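Robots That Set the Table
and what happens to the people who used to do it

Quick question before you read. Who put out the fork you ate lunch with? Maybe you did. Maybe a grown-up did. At a really big dinner, like a wedding or a prize night with hundreds of guests, it's somebody's job. A real paid job, with a locker and a time clock.

At Skernon that job is changing. Skernon is a big building where people rent rooms for parties. Downstairs is the part guests never see. Dish machines, racks of cups, long tables, carts with squeaky wheels. And now robot arms.

First, what is automation?

Big word, simple idea. Automation means a machine does a job, or a piece of a job, with a person only checking on it. A dishwasher is automation. So is the door at the supermarket that slides open when you walk up. You probaly used five kinds of automation before breakfast.

A robot is one kind. It can move things around in the real world, and you can teach it new moves. That's the exciting part. Also the slow part.

What's the job?

Guests at Skernon get a place setting. Cloth, plate, fork, knife, spoon. At the spring awards dinner in March the crew put out 1,807 of them. By hand! In a normal busy week the crew handles more than 4,000 forks, and forks are just the forks. Then it all gets washed and sorted and it starts again.

Yolotzin Manríquez did that for 12 years. She can tell a salad fork from a dinner fork without looking. Her wrists hurt, though. Same little twist, over and over, all shift long. Doctors have a name for getting hurt that way: repetitive strain. Repetitive = again and again. Strain = ouch.

So when the bosses said robots were coming she had two feelings at once. Good, my wrists. And, wait, what about me?

What the robot has to learn
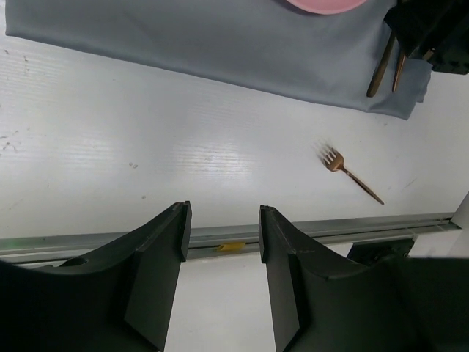
Picking up a fork is easy for you because your hand has been practicing since you were a baby. A robot starts with nothing. It has to find the fork, work out which way it points, get its fingers on either side, squeeze enough but not too much, lift, carry, put down. Every step can go wrong. Shiny things are extra hard. Light bounces off metal and off a white table, and a camera can get mixed up about where the edges are. Look at the glare across the middle of the table, and then at the fork lying by itself on the bare part with a coppery shine on it. You saw it right away, didn't you? The robot has to figure that out from a whole lot of tiny colored dots. And its fingers are those two big black things at the bottom. Pretty chunky for a skinny fork handle.

Try it yourself. Put a fork on the table. Now pick it up with two rulers, one in each hand. Don't use your fingers. Hard, right? Now do it without the fork spinning round.

How do you teach it?

Different ways. The way they do it at Skernon, a person shows the robot. The person moves a set of controls and the arm copies. Pick up, put down, pick up, put down. The computer saves all of it. After many, many tries it starts to find what the good ones have in common, and then it tries on its own.

Rawiri Bolger does the teaching most mornings. He used to push the carts. He says the first week was terrible. He kept making the arm bump the table, and he got so cross he went and stood in the walk-in fridge for a minute. Now he's good. It's a bit like being a puppet person, he says, except the puppet remembers.
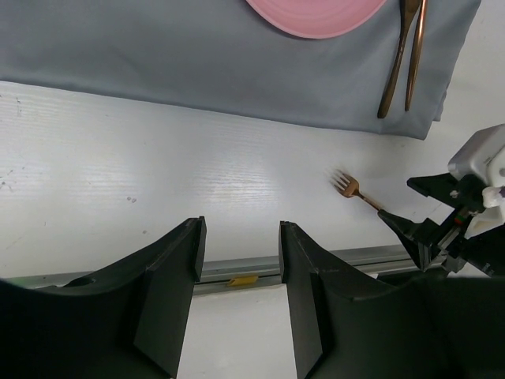

Rawiri changes things on purpose, too. He'll turn a fork the other way, or slide the cloth over, or leave a crease in it. If the robot only ever saw perfect tables it would be stuck the first time anything was crooked, and at a real party everything's a little crooked. Sometimes two arms work at the same table and then there's another thing to learn. Don't crash into each other! People do this without thinking. You step back, the other kid goes first. Robots have to be taught manners.

Is it faster than a person?

Nope. Not yet anyway. Sadia Pirzada runs the night crew and she raced it. She did a whole table while the robot was still working on one spoon. Everybody cheered. She took a bow.

But the robot doesn't get sore or sleepy. It can do boring stuff at 4 in the morning and not mind, because it can't mind anything. No feelings in there. So fast isn't the only thing the bosses look at. They look at sore wrists, and how many people they can find who want to work nights, and what it costs. Robots cost a lot. They break. Someone has to fix them and that someone gets paid too.

What changed for the people

OK so the big part. When a robot comes to work, what happens to the workers? There isn't one answer. Depends on the place. At Skernon:

Some jobs got different. Yolotzin is a checker now. She walks the tables and looks for what the machine missed. Fork upside down, spot on a plate. She says her wrists are better and her feet are worse.

Some jobs are new. Teaching the robot, like Rawiri. Cleaning it. Leobardo Galindo wipes the gripper fingers and the table every shift, and he keeps a notebook of every weird thing the arms do. His favorite page is headed SPOON PROBLEMS.

Some jobs went away. This is true and we should say it. Sorting used to need six people at night and now it needs four. One person moved upstairs to serve food. One took a job at another company, Grovum, and she wasn't happy about having to. If you talk to grown-ups about robots you'll hear stories like hers. They matter.

Some things didn't change at all. When a guest is upset, or a baby needs a high chair, or the flowers fall over, a person goes. The carts still squeak. 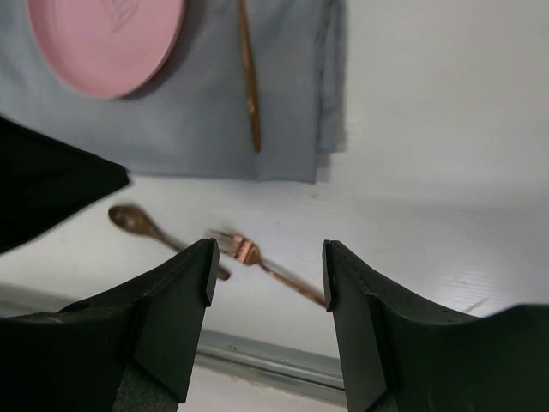

Who gets to decide?

Good question to ask about any machine at work. At Skernon the workers asked for a meeting before the robots started. Laiba Dhanial spoke for the crew. She had a list. Would people be trained during work hours, with pay? Could anyone press the stop button, even a new person? Would the cameras film workers' faces?

The bosses said yes to the first. Yes to the second, anybody can stop the robot for any reason and won't get in trouble. For the third they had to go away and think. They came back and said the cameras point at the table and that's where they stay. Laiba had them write it down and hang it by the time clock. Its still there, a bit soup-stained.

Not every workplace has a meeting like that. Some do, some don't.

Words to know

Gripper. The robot's hand. Can be two fingers, or three, or a suction cup.

Automation. When a machine does a job or part of one.

Repetitive strain. Getting sore from doing the same small move too many times.

Place setting. Everything one person needs to eat, laid out.

Stop button. Big, red, easy to reach. Makes the robot stop moving.

Things to try

Set the table tonight and say every step out loud like you're teaching a robot. "Move hand left. Open fingers. Lower." See how long one fork takes.

Ask a grown-up what machine changed their job. Could be a computer, a scanner, a coffee maker. Did they like it? Did anyone ask them first?

Draw a machine for the job at home you like least. Then write down who would fix it when it breaks, and who'd check its work.

Next time: the delivery carts at Skirkance that ride the elevator on their own, and the night one got stuck on the third floor with all the desserts.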